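Dorottya Balogh
Feb 2, 2021

Right, a thread on learning to bake bread at the grand old age I am, because three of you asked and I can't fit it in one reply.

I started in November with a sachet of yeast and a lot of confidence. First loaf went in the bin. Second loaf went to my brother, who was very polite about it and used the word "filling".

The thing I got wrong was the water. The recipe wanted a sticky dough and I kept chucking in flour until it felt "right" (it felt like a cushion, and that is what we ate).

Then I got cocky and bought 2000 grams of rye. Do not do this! Rye is a completely different animal and I still have most of it.

Four things I'd tell November me:
weigh everything
leave it alone for longer
salt is not optional
the oven lies, get a cheap thermometer

Ibrahim at the Lako stall sold me a banneton and told me to dust it with rice flour. Game changer, and it used to stick every single time.

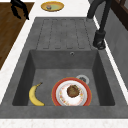 Anyway, the starter. Mine is called Tumness and lives on top of the boiler. I feed it before bed and it's all over the lid by breakfast, the greedy thing.

Next up is a seeded loaf, and maybe bagels if I'm feeling brave. If anyone has a bagel recipe that doesn't need a stand mixer, please send it over, my arms are ready!

Contact | © 2021 Dorottya Balogh | Back to top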